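Kutholm Neighbourhood Walks: Self-Guided Set

Walking guide, boxed set of 19 cards with fold-out map
Author: Svyatoslav Pavliuk
Published by Clidisach
In stock, ships from our back room

Kutholm is a port city that has never quite decided whether it likes visitors. The ferry lets you off beside a cement works, the tourist office shuts for lunch at the hour most tourists arrive, and the street signs in the old quarter are mounted at a height that suits people on horseback. And yet people go, and then they go again, and at some point they start correcting other people's pronunciation of it.

This set is for them, and for anyone planning to become one of them. It's a box of 19 walks through the city's neighbourhoods, one to a card, written by a man who has lived in four of them and been asked to leave only one.

What's in the box

19 walking cards, printed both sides, map on the front and text on the back
Fold-out city map with tram lines and public toilets (the toilets were the author's condition for signing)
A card wallet that holds two cards and a transit ticket
A pronunciation slip, which you may ignore, as the locals will answer you in English regardless

The walks

We won't list all 19, but a few give you the flavour.

Rustad is the one everybody has heard of. It used to be net lofts and boatyards and is now chiefly places that sell you a flat white in a glass with no handle. Pavliuk is fair to it. He sends you in early, before the brunch lineups, along the slipway and up the back stairs to the old chandlery, and he names the one bakery where the staff still seem mildly surprised to see a customer. The walk ends at the harbour pool, which is filled with seawater and is every bit as cold as that suggests.

Protedwood is further out and gets two cards. The name is what happened when a Scottish timber merchant tried to spell the local word for a clearing, and the city has been too polite to fix it. You'll find allotments, a very good second-hand bookshop with very bad lighting, and terraces painted in colours that were all on sale the same year. The first card covers the hill. The second covers the pubs at the bottom of the hill. Do them in that order.

Card 11 is the railway yards, where the theatres and the climbing gym have moved in and the trains have, inconveniently for the theatres, not moved out. Card 14 is a cemetery walk and much more cheerful than card 15, which is the shopping district.

How hard is it?

Not very. The shortest walk takes less than an hour and the longest will use up an afternoon if you stop for everything Pavliuk wants you to stop for, and he is a man who likes a plaque. Each card is marked flat, hilly or stairs. Stairs means stairs. One reader wrote to complain that card 7 had 200 steps in it, and we checked, and he was right, and we've now printed the number on the card where he would have liked to find it.

Strollers and wheelchairs are fine on the flat cards, apart from the cobbled stretch on card 3, which has a signed detour. The detour goes past a better café anyway.

Choosing your season

The cards work all year, though the city doesn't always. Summer is long evenings and full trams. Spring is rain, then a fortnight in which everyone sits outside with their coats on insisting it's warm. November is the author's favourite month, for reasons he sets out at some length on card 2 and which mostly concern having the museums to himself.

Winter is dark by mid-afternoon, and several of the cards are better for it. Rustad in particular looks much more expensive once the lamps are on.

What to pack

Less than you think, with one exception. The wind comes straight up the estuary and has no interest in your umbrella. Wear something padded or something windproof, or put one over the other, and bring shoes you've already walked in. Kutholm cobbles have ended a lot of promising relationships with new boots.

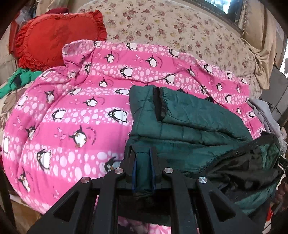

You'll also want some coins for the foot ferry on card 9. The ferryman takes cards too, in theory, but his machine has been waiting on a part for as long as we've been publishing guides.

A small refillable bottle is worth having. The public fountains are good, cold and free, and are marked on the map with a blue drop. Anything marked with a grey drop is decorative, so please don't.

Size and materials

The box fits a coat pocket, if it's a decent coat. The cards are coated and will survive drizzle, spilled coffee and being used to prop up a wobbly table. They won't survive the harbour pool. We know this now.

The fold-out map folds out nicely. Folding it back in is between you and the map.

What's changed in this edition

The first edition had a print run of 800 and sold out, to the surprise of everyone except the author's mother. For the second we've redrawn the tram lines to show the extension, taken out three cafés that closed and one that got unbearable, and added the second Protedwood card. The cheese shop on card 6 has moved across the road. Pavliuk feels the light was better on the old side, and says so.

Owners of the first edition can ask us for the new and corrected cards as a separate pack. Send us a note with your order and we'll match them up. You needn't send the old ones back.

Delivery and returns

Orders placed by Tue 9 December will go out in time for the holidays, postal service willing. After that we'll still send them, cheerfully, but we make no promises and you may want to put a nice drawing of a box under the tree.

Unused sets can come back within a month for a refund. Used sets can't, though we do enjoy the postcards. If a card is missing or misprinted, tell us which number and we'll post another.

Bookshops and hotels can order in bulk at the trade rate. Write to the Clidisach office and allow a day or 2 for a reply, as there aren't many of us and one of us is usually out checking stairs.

Also by the same author

Kutholm by Tram: A Companion for People with Sore Feet
Forty Benches (out of print, occasionally found in the Protedwood bookshop if you bring a torch)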